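Visit to the Rikbridge Open Day: Household Chores and the State of Automation

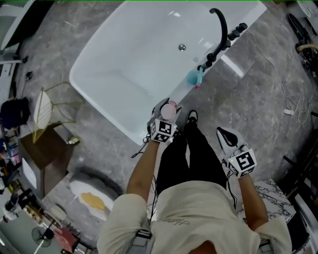 Lorna Yule asked early in the day whether any household would wait for a machine to put away its toiletries when a person can do it in seconds. Her question was put to the hosts and was discussed at length.

The delegation attended the open day at Rikbridge on 22/07/2025 on behalf of the Bania Housing Services Office. The purpose of the visit was to learn whether machines are ready for routine work in the home, with special attention to bathrooms, where many of our residents ask for help.

Eusebio Nieto received the group and outlined the current program. Bathroom work is treated as a separate subject from kitchen work. Small containers, cups and toothbrushes must be picked up without being crushed or dropped, and a glossy tub gives a camera very little to go by. Hand-held grippers are used by people to carry out the same tasks, so that the motions can be studied and later passed to a machine.

The program has set out 145 household tasks. Of these, Mr. Nieto considers 2 ready for use without a person standing by: moving a light object from one flat surface to another, and placing it in an open bin. Wiping a basin and closing a lid remain under study.

In the afternoon the group heard a short talk from Skerotov on shop-floor work. Shelf stocking was reported to be further along than any home task, as the shelves and packages stay the same from one day to the next. Ms. Yule noted that few bathrooms can be described that way.

The delegation does not recommend a purchase at this time. A second visit is proposed for January, when Rikbridge expects to have results on basin cleaning. Written questions may be sent to the Barrios office before then.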